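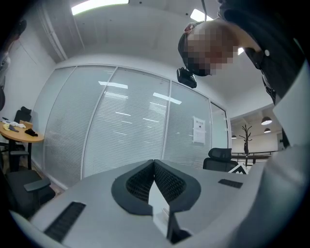 Vandenness site, Handling & Methods group, shared notebook

February, Sunday shift, 4:10 pm

Second look at the Valter trial. Cinau's summary says the hand-held gripper sessions "free up" the packing people. Free them for what? I asked Magdalini and she laughed. Her crew did 105 folds with the gripper this shift and 104 by hand last shift. One fold. I wouldn't write home about it.

What does change is how people stand. With the gripper you lean in over it and keep looking down at your own hands, and by mid-afternoon there's a lot of neck rubbing. No column for that on the form. I've added one in pencil.

Markos thinks I'm being unfair: the sessions are for teaching the machine, so speed now means nothing. OK, but then the hours should be booked as teaching. Right now they come out of packing, and packing gets asked why it's behind. Target is still 345 a shift. It was set before any of this started and I can't find who signed it.

Also unclear: what happens to the fold station once the Tzanetos arm arrives. The plan says two people "supervise." I asked what a supervisor does when the arm drops a cloth. Picks it up, apparently. So the same job with less say over the pace.

Took one turn myself, 205 grams on the luggage scale for the cloth bundle, fine. Wrist was tired before the bundle was done. Markos says the grip angle can be adjusted. Try that next time, write down the setting.

To do:
ask Cinau which cost code the sessions go under
get the old target sheet from Magdalini
break every half hour, not every hour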